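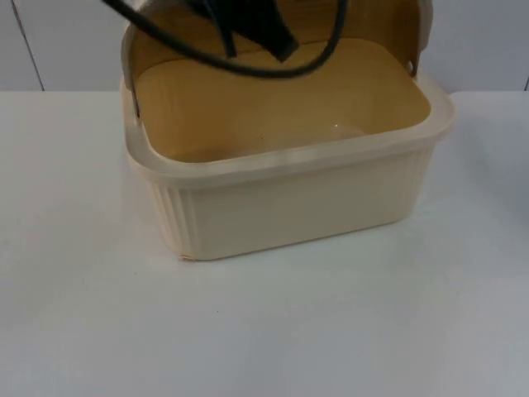
We are now well into the second stretch of the Brornora listening project, and I am so glad to be able to write to you with real news this time. As you'll remember, your grant lets us bring people from very different churches in the Trollach area into the same room to talk about faith and voting, and what a pastor should or shouldn't say from the pulpit. Everyone writes a question on a card before the evening starts, and the cards go into a cream plastic box with a hinged lid, which stays open until the talking begins. We have 217 cards so far, and I have read every one (some of them twice!).

The questions are gentler than I expected, and a good many are about family. People want to know how to sit at dinner with a brother who has left the church over politics, or how to pray for a leader they can't stand.
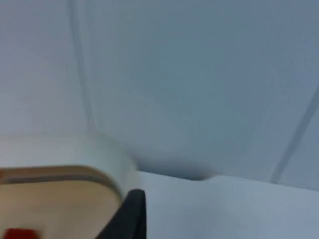
We have held 3 evenings since my last letter, two at the Jaidee hall and one in Trollach itself, where the heating gave out and we all kept our coats on. Spending to date is $2378 against the $2538 set aside for this period, and the difference will go toward printing the discussion booklet. I'd hoped to have that in your hands by now, but the chapter on church and state has grown rather long and needs a firm trim. It should be ready in September, along with the sign-up sheet for the fall groups.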